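# Merard Soft Sculpture Kit No. 4

Merard kits are made for people who want to try soft sculpture at home or in a classroom without buying a full roll of anything. No. 4 is the wall relief kit. It makes one padded relief, stitched from flat panels and mounted on a stretched canvas backing.

The pattern was drawn by Padmavathi Poojary and tested over two terms of her evening class. It assumes you can thread a needle and sew a running stitch. Everything else is in the booklet.

## In the box

- Cotton canvas, unbleached, pre-washed
- Wool felt in 4 colors (see color sets)
- Polyester filling, 100 g
- Waxed thread, 80 m
- Two needles, one curved and one straight
- Stretcher bars and tacks
- Printed booklet with full-size pattern sheets

You will need your own scissors, a small hammer and an iron.

## Color sets

Set A is gray, rust, cream and black. Set B is two greens, pale yellow and white. Set C was changed in May and now has a darker blue than the one in older listings. If you are matching a relief you started earlier, write to us first and we'll check the shade. 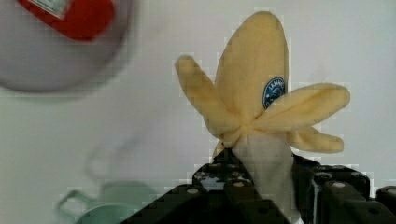 *Soft banana with the peel open in flaps.*

The felt is the same weight in all sets. It takes fabric paint well, but acrylic makes it stiff and tends to crack where the panels curve. Osamu Mizuno paints his panels before sewing and leaves the seam allowance bare, and we now suggest this in the booklet.

## Hanging and care

The finished relief hangs from one hook. Keep it out of direct sun. Dust it with a soft brush or a vacuum on low - do not wash it once it is mounted, as the bars will warp.

## Ordering

Single kits ship from the Hako warehouse. School packs hold ten kits and one extra booklet for the teacher. Replacement filling, thread and felt are sold separately, and you don't need a kit number to order them.

Pattern sheets may be copied for your own class. For any other use, including selling finished pieces made from the pattern, contact Mylene Soriano in the Merard office.

Kits can be returned unopened. Once the felt has been cut we can only replace missing or damaged parts.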